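The Plullov Standard

The Ranell House Rules for Assisted Handling had reached their fourth edition by the autumn, and it was the duty of Siwan Rowlands to determine whether they deserved a fifth. She had been appointed Examiner of Practice by the Plorska Institute, and she arrived at the Plullov bench on 23/10/2025 with a bound copy of the Rules, a pencil and a letter of authority which was not asked for.

The bench was governed by Section 18, entitled Conduct of the Arm in the Presence of Small Goods. The section required that goods be sorted by kind, that no item be gripped by its cord, wheel or button, and that a receptacle never be approached faster than the operator could say the word "stop." This last provision had been drafted by the late Director Vaughan, who spoke slowly, and it had caused difficulty ever since.

Gwenllian Gittins was the operator of record. She stood with her hands behind her back, as the Rules advised during an examination, and stated the matter for review. The goods were computer mice. The question was whether black mice lying together in a white basin were to be treated as one load or as separate items, each with its own approach, its own grip and its own entry in the log.
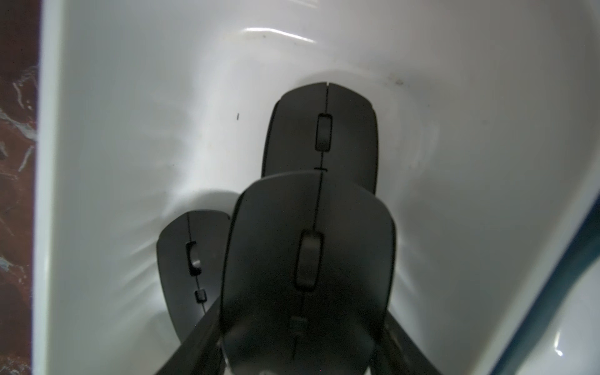

Siwan Rowlands replied that the Rules were silent on the point, and that silence in a standard was to be read as caution. Items in contact were separate items. The arm was to take the one that could be lifted without disturbing its neighbors, and if there was no such item, the arm was to withdraw and the operator was to be consulted.

"The operator is me," said Gwenllian Gittins.

"Then you are to be consulted."

"I would say to take the nearest."

"On what ground?"

Gwenllian Gittins considered this. She had worked under the Rules for 20 months and had been asked for a signature many times, but she could not recall having been asked for a ground. She said that the nearest was the one she would take with her own hand, and that she had supposed the arm was there to do what a careful hand would do.

The Examiner wrote this down. She then turned to the annex, where the phrase "a careful hand" appeared in the first edition and had been struck from the second. In the margin, in the brown ink that Vaughan had favored, was the note: too hard to measure. A figure for closing force had been put in its place – a sound figure, properly tested, with a table to support it.

"It was removed," she said.

"I know. I was taught by people who had read the first edition."

They moved to Clause 4, which dealt with more than one arm at a shared surface. It provided that each arm should have a declared area, and that an arm without a task should keep clear of the arm that had one. Gwenllian Gittins named the two areas aloud, left and right, and waited for the Examiner's nod before she went on. 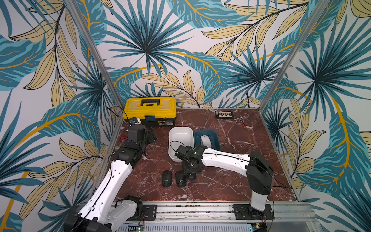

Clause 4 under review: two arms at the shared surface, Plullov bench.

The Examiner remained until the lamps in the corridor were lit. She asked for 2 amendments. The first stated that items in contact were to be approached singly. The second restored three words from the first edition, placed ahead of the table of forces and without any unit of measure.

Gwenllian Gittins read the draft twice and asked how compliance would be shown.

"By the operator," said Siwan Rowlands, and handed her the pencil so that she could sign.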